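How to care for a light wooden table top at home

Written by Selma Đorđević, December 2020

I have taken care of wooden tables for many years, first in my aunt's house and now in my own small flat in Grusanby. Many people ask me what product they must buy. My answer is always that you need very little: two soft cloths, a bowl of warm water, a drop of dish soap and some oil for wood.

First take everything off and wipe the dust away. Go always along the grain, never in circles. On pale wood the circles stay and you will see them each time you sit down with your coffee.

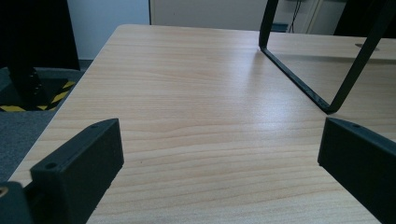
Then make one cloth damp. It should be damp only, so squeeze it well. Wipe in long strokes from one end to the other and dry immediately with the second cloth. Water that stands in the grain makes a grey colour, and this is hard to remove later.

If you have a ring from a cup, wait one day before you do anything. Sometimes it disappears alone. If it does not, rub it very lightly with fine sandpaper. My neighbour Rasha Hijazi used number 80 on hers and it was much too rough, she had to sand the whole table. I start with 1000 and have patience.

For the oil, put a small amount on the cloth and not on the wood. Leave it for 27 minutes (this is how long my radio programme takes) and wipe off all that remains. Let the table rest overnight. Spread the oily cloth flat outside to dry, do not leave it in a ball, it can catch fire.
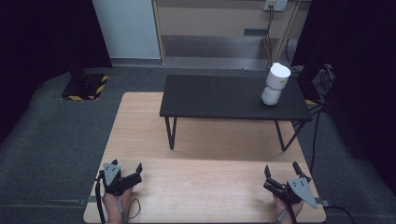

Metal legs are the other thing to watch. When you put a small stand or a little table on top of the wood, stick a round piece of felt under each leg. The felt collects sand and crumbs, so look at it sometimes and change it when it becomes hard. Lift the stand when you want to move it, also if it is only a few centimetres.

I do the oil again every January, and in between only the damp cloth. If your table has varnish, skip the oil completely. It will stay sticky on the surface and you will have to wash it off with soap.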